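Tak Bathroom Bottles

README, version 3. Please read at least as far as "Known problems" before writing to us.

What's in it

Tak is a set of 523 short recordings of people dealing with bathroom bottles: picking them up, carrying them across the room, standing them on something, and packing them away in cardboard boxes. Shampoo, cleaner, mouthwash, the stuff for the drain. If it lives near a toilet and has a cap, we probably have it from several angles.

The recordings come in two parts. Verkum is the larger, with 300 recordings made in one bathroom with white walls. Cusano has the remaining 223, made in a second bathroom that was chosen for its big window and turned out to face another building. Each part has its own folder and its own index file. The index files use the same column names, after a period in which they did not.

Bottles

There are 38 different bottles. We bought most of them over two supermarket trips and emptied a few that were already under the sink. All labels were peeled off or turned away where possible. Glue residue was left where the glue won the argument.

Every bottle has an entry in bottles.csv with these columns:

bottle_id: two digits, never reused
color: plain words, no color codes
body: clear, translucent or opaque
cap: screw, flip, pump, trigger or missing
fill: empty, half or full, recorded before the session

"Pale green" and "light green" are the same color, written down on different afternoons. We mean to merge them. Translucent bottles are the ones most likely to give you trouble, because their outlines fade into a pale wall and the level of the liquid gets mistaken for the edge of a label. If your method does well on the opaque ones only, welcome to the club.

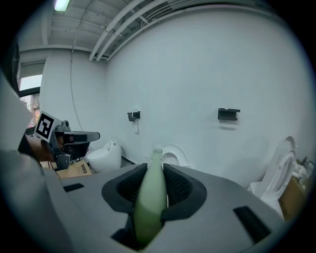

Caps were screwed down before every recording. This rule was introduced in June, along with a mop. Bottles listed as "missing" under cap were always recorded empty, for reasons that the mop would also support.

Activities

Each recording carries one main label from the list below. Where two things happen, the label goes to whichever takes longer.

pick: a bottle leaves the surface it was standing on
move: a bottle travels from one spot to another
stand: a bottle is set upright
pack: a bottle goes into a cardboard box
unpack: the same thing, with less enthusiasm

The boxes are whatever the bottles and other supplies were delivered in. They are different sizes and have not improved with use. Toilet lids were not always kept closed, a policy that cost us one bottle and a toothbrush.

Files

verkum/ and cusano/ hold the recordings. bottles.csv is described above. rooms.txt gives the rough layout of both bathrooms, drawn in keyboard characters by someone who should have used a pencil. splits/ has our suggested division: 400 recordings for training and the rest for testing. Bottles do appear on both sides of the split. If you want unseen bottles, make your own split by bottle_id and please say so in your write-up.

Known problems

Bottles 07 and 19 are the same model in slightly different states of denting.
Several Cusano recordings get noticeably darker toward the end. That is the building across the way.
The fill column is blank for the first batch. Shaking the bottles to find out was considered and is no longer possible, as they were recycled.
One recording labeled "stand" ends with the bottle on its side. It stood for long enough to qualify.

Terms

Free for research and teaching. Commercial use needs a note to us first. The annotation tool, Ziletine, is kept separately and has its own README, shorter and in a worse mood. Corrections to the index files are welcome, ideally as a list of file names and what you think the label should be.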